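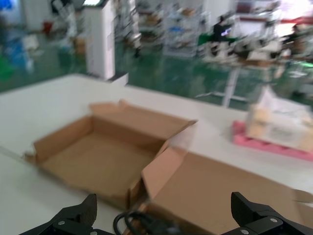
El cartón ondulado es un material de embalaje formado por una o varias hojas de papel ondulado, llamadas tripa o médium, que están pegadas entre hojas lisas, llamadas liners o caras. Se usa principalmente para fabricar cajas y bandejas.

Estructura

El tipo más común es el de pared simple, con dos caras y una ondulación. El de doble pared lleva tres caras y dos ondulaciones y se reserva para cargas más pesadas. Las ondulaciones se clasifican con letras (A, B, C, E, F), pero el orden de las letras no corresponde al orden de los tamaños: la onda A es más alta que la C, y la C es más alta que la B. La resistencia a la compresión vertical es mayor cuando los canales de la onda quedan perpendiculares a la base de la caja.

Fabricación

En la máquina onduladora, el papel se ablanda con vapor y pasa entre dos rodillos dentados. Luego se aplica un adhesivo, normalmente de almidón, en las crestas de la onda y se une la primera cara. La plancha terminada se corta y se le marcan los hendidos, es decir, las líneas por donde será doblada. Las cajas suelen enviarse planas al cliente para ocupar menos espacio.

Bandejas plegadas

La bandeja es una caja poco profunda y sin tapa, o con una sola solapa. Se emplea en fruta, conservas y piezas pequeñas. Puede armarse a mano, con pestañas que entran en ranuras, o con cola caliente. En la planta de Clevisia, perteneciente a la empresa Graltomero, el catálogo comprende 13 modelos de bandeja, de los cuales ocho se arman sin adhesivo. El modelo 502, dibujado por Niall Moffat, fue pensado para los productores de fruta de Stirov, cuya cosecha principal es en agosto.

Humedad y almacenamiento

El cartón absorbe agua del aire y pierde rigidez. Por este motivo se recomienda guardar las planchas en un lugar seco, sobre palés, y no en contacto directo con el suelo. Un valor de referencia frecuente para los ensayos es 50 % de humedad relativa.

Véase también

Papel kraft
Embalaje
Reciclaje de papel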